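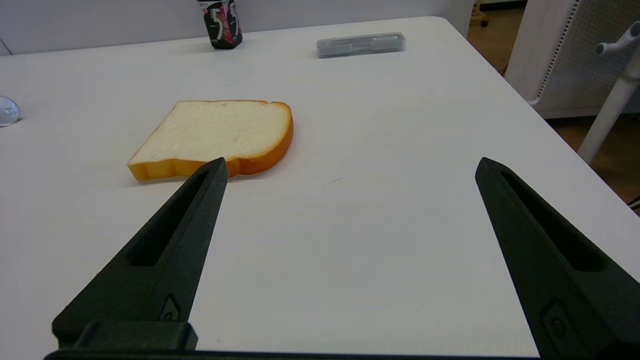 2/27/25 — Object reset rule, second draft

Spent the morning on section 3 of the handling procedure, the part that covers what has to be true of the table before an episode is allowed to start. The first draft was written in November and it shows. It says "place the object in front of the arm and clear the area." Two operators can read that sentence and set up two different tables, and both would be following it.

The bread slice is a good test piece for the wording. It is flat, it has a domed end and a thick, rounded lower end, and it has a crumb face and a crust edge, so orientation can be written down without inventing terms. New text for the slice: crumb face up, domed end direction recorded, fingers open, neither tip resting on the piece. The last condition is the hard one. From the wrist view the left fingertip can sit right at the crust and I can't say from one still whether it touches. A rule that can't be checked from the recorded data is a weak rule. I changed it to require a visible strip of table between each fingertip and the object at the start. If the strip can't be seen in the wrist view, the operator backs the arm off and starts over.

Second problem, the background items. The draft says "clear" and never defines it. A pack of 5 gum standing near the back edge and a flat gray case next to it are both outside the pick, but they are in view, and a policy trained on the episodes will see them every time. Options considered:

Remove everything except the target. Simple to audit. Produces a table that looks like no table anyone uses.

Allow anything outside the work area. What we do now. Not repeatable.

Allow background items, but list them in the episode record and keep them out of the space between the fingers and the target, with the arm at its start pose. This is the one I wrote up.

The Tadotell form has a free text field that can hold the list until there is a proper one. I would like fixed names for the items. Free text gives "gum," "gum pack," "candy" and a blank for the same thing, and then the search is useless. Asked for a pick list with 11 entries to begin with. That covers what is kept on the shelf plus "other."

Went back through the Grostgate archive in the afternoon to see how much of it would pass under the new wording. The archive holds 3,000 episodes. I pulled 10 and read them against the draft line by line. 3 fail on the visible strip condition. None has a background list, as expected, so that requirement can only apply going forward. I don't want to relabel old episodes to match a rule that did not exist when they were recorded. They get a version tag and stay as they are.

Raptis wants tolerance on object angle stated in degrees. I left it out. Nobody has a means of measuring it at the table, and a number that gets estimated by eye will be filled in with whatever the form accepts. Direction of the domed end in eight steps is enough for the slice. For round pieces the field is marked not applicable.

Also moved the stop rule to the top of the page. It was on the second sheet, under calibration. Hands stay out of the finger opening while the arm is enabled — resets included. An operator straightening a piece of bread by a few degrees is the most likely person to break it, so the reset section now repeats the line in full and requires the arm to be disabled first.

Still open: whether the rounded corner of the table counts as table edge for the minimum distance, and who signs a changed start pose. The Janholm copy of the procedure has a signature block for this and ours does not. Will compare the two before the third draft.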